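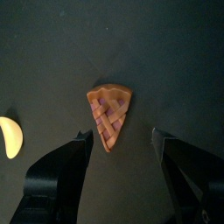 Toy pie slice, lattice top. Crust band along the wide end.

Re: Matching baked pastry colour on moulded play food

wexcombe
Posted 9 Feb 2005
I'm trying to get a tan-orange crust like the one on this slice, for a set of tarts I'm casting in polyurethane resin. Pigment is Wirkex yellow oxide with a touch of burnt sienna. In the cup it looks right. After demoulding it goes flat and a bit grey, closer to cardboard than pastry. Mix is 255 g of resin per batch with 8 drops of pigment. What am I doing wrong?

dobos_fan
Your resin isn't clear to begin with. Most of the cheap two-part stuff cures to an off-white, and that white does the same thing as adding white paint. You need more pigment than you think, or a resin that cures water clear. I went up to 14 drops for a batch that size and the grey went away.

Lajos Bakos
Careful with that. Past a certain loading the carrier in the pigment interferes with the cure and you get soft spots, usually at the thin end of the piece. On a wedge that means the tip. Check the data sheet for the maximum by weight and use a scale. Drops are not a unit.

dobos_fan
Drops are fine if you use the same bottle every time. I have never had a soft tip.

Lajos Bakos
Same bottle, same temperature, same angle, same level in the bottle. Weigh it.

pliltlow_shed
I'd leave the resin alone and paint it. Cast in a plain cream, prime, then two thin coats of tan and a darker wash along the crimped edge. A single colour all the way through always looks like plastic. Real pastry is darker on the high spots and paler in the folds.

wexcombe
These are for a kids' play kitchen, so I was hoping to avoid paint. It will get chewed and dropped.

pliltlow_shed
Then seal it. Badley make a water-based varnish that I've used for years. I did a batch of fruit in December and it has held up to daily use.

marnie_k
Held up to daily use is not the same as safe to chew. Uncoated resin isn't automatically safe either – it depends on the grade and on a full cure. Anything going to a child under three needs a proper look at the toy safety rules where you live, and small wedges can be a choking hazard whatever they are coloured with.

wexcombe
Fair point. The youngest is five, but I'll check the grade before I pour any more.

dobos_fan
Back to colour. Try swapping the burnt sienna for a transparent orange. Sienna is a dull brown and with the white in the resin it heads straight for grey.

Lajos Bakos
Agreed on that one. Also look at it under daylight before you judge it. I rejected a whole tray once under a fluorescent tube and it was fine outside.

wexcombe
Update. Weighed everything this time, yellow oxide plus transparent orange, no sienna. Test piece number 783 (I number from the first mould I ever made) is much warmer and the tip is hard. The crust still needs to be slightly darker than the base, so I'll pour it first and back-fill with the filling colour once it gels.

pliltlow_shed
You'll get a bleed line if you go too early.

Lajos Bakos
Wait until it is firm but tacky. Too late and it won't bond – then the crust snaps off.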